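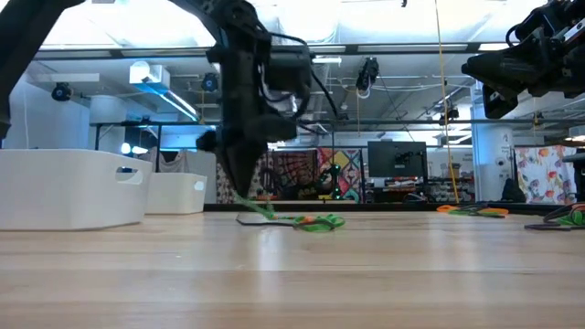
30. Dezember 2025, abends

Zwischen den Jahren arbeitet man in Ruhe, hat Chinyere im November behauptet, und ich habe ihr das geglaubt und mich in den Plan eingetragen. Um acht Uhr war ich da, um zehn lief der Planer zum ersten Mal durch, um zehn nach zehn lief er nicht mehr.

Der Reihe nach, sonst verstehe ich das im Januar selbst nicht.

Babatunde T. hat vor den Feiertagen noch schnell die neue Version von Radell eingespielt. »Noch schnell« steht wörtlich in seiner Commit-Nachricht, sonst steht da nichts. Seitdem liefert die Segmentierung für ein Knäuel mal eine Maske und mal fünf. Bei einer Maske greift der Arm beherzt in die Mitte und hebt alles an, was irgendwie zusammenhängt. Bei fünf rechnet Zakov sehr gewissenhaft an der Frage, in welcher Reihenfolge man fünf Dinge wegräumt, die ein einziges Ding sind. Ich habe ihm eine Weile dabei zugesehen. Es hat etwas von Steuererklärung.

Vormittags also Masken sortiert. Der Verdacht fiel zuerst auf die Spiegelung der Deckenlampen auf der Tischplatte, weil der Verdacht bei uns immer zuerst auf die Spiegelung fällt. Belichtung runtergedreht, Ergebnis gleich schlecht, nur dunkler. Dann die Maserung verdächtigt. Dann mich. Kurz vor Mittag kam Nkechi vorbei, schaute zwei Minuten auf den Bildschirm und fragte, ob die Zeitstempel von Handgelenkkamera und Übersichtskameras eigentlich noch aus derselben Quelle kommen. Kommen sie nicht. Seit dem Update nimmt Radell die Empfangszeit statt der Aufnahmezeit, und die Fusion klebt brav zwei Bilder zusammen, zwischen denen der Arm schon ein Stück weiter ist. Grünes hier, Grünes dort, macht zwei Objekte. Aus Sicht der Software völlig einwandfrei.

Nkechi ging dann essen. Ich habe die Zeitstempel umgestellt, die Konfiguration von Kitden nachgezogen (drei Dateien, in denen dasselbe steht, eine davon gilt) und vergessen, dass ich Hunger habe.

Nachmittags Greifversuche. Orange und Grün ineinander, dazwischen das dunkle dünne Zeug, das Radell weiterhin für einen Schatten hält. Schatten haben in unserem Modell keine Masse und kein Ende, und wenn man an einem zieht, kommt er nicht mit. Ich habe ein Ticket geschrieben mit dem Titel »Schatten lässt sich anheben«. Yakubu hat es sofort mit einem Daumen versehen und niemandem zugewiesen.

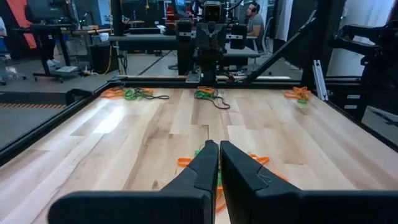
Handgelenkkamera am Nachmittag. Ein Haufen zwischen den Fingern, drei warten hinten.

In dieser Stellung ist er dann stehen geblieben. Keine Fehlermeldung, Status »executing«. Im Log fand ich nach langem Blättern, dass die Greifkontrolle auf eine Fingeröffnung wartet, die größer als ein Schwellenwert sein muss, damit ein Griff als Griff gilt. Was da zwischen den Spitzen hing, war ihr schlicht zu dünn. Also: nichts gegriffen. Zugleich meldete die Wahrnehmung: Objekt im Greifer. Zwei Module, zwei Meinungen, und der Verhaltensbaum hat sich höflich aus der Sache herausgehalten. Einen Timeout gab es in dem Zweig nicht. Den hatte ich im Sommer entfernt, mit dem Kommentar »wird nicht mehr gebraucht«. Mein Kürzel steht daneben, da ist nichts zu machen.

Timeout wieder drin. Schwellenwert jetzt abhängig von der Maskenform, was vornehmer klingt, als es ist, nämlich eine if-Abfrage. Danach noch einmal die ganze Serie: 61 Versuche, und bei vieren hat der Planer den Haufen dorthin zurückgelegt, wo er ihn hergeholt hatte, und Erfolg gemeldet. Formal stimmt das sogar, die Zielregion überlappt dort mit der Startregion. Ich habe das notiert und nicht angefasst. Es war halb sechs.

Babatunde M. rief dann noch an, wegen Onuoha. Die wollen im Januar eine Vorführung mit »realistischer Unordnung«. Ich habe ihm gesagt, daran soll es nicht scheitern. Er wollte wissen, ob man die Unordnung vorher festlegen kann, damit sie beim Termin auch klappt. Ich habe gefragt, ob er das als Anforderung einreichen will. Er überlegt es sich.

Für nächstes Mal:
Aufnahmezeit in allen Treibern prüfen, auch in denen, die angeblich keiner mehr benutzt.
Start- und Zielregion dürfen sich nicht überlappen, das gehört in Zakov und nicht in die Szene.
Schatten-Ticket jemandem geben. Babatunde T. vielleicht, als Neujahrsgruß.
Das alte Bag vom Vormittag behalten, bevor Kitden aufräumt.

Auf dem Heimweg die Kopfhörer entwirrt. Hat vier Haltestellen gedauert, bei mir läuft auch kein Timeout.

Morgen frei. Laptop liegt trotzdem im Rucksack - nur falls mir zu der Überlappung noch etwas einfällt.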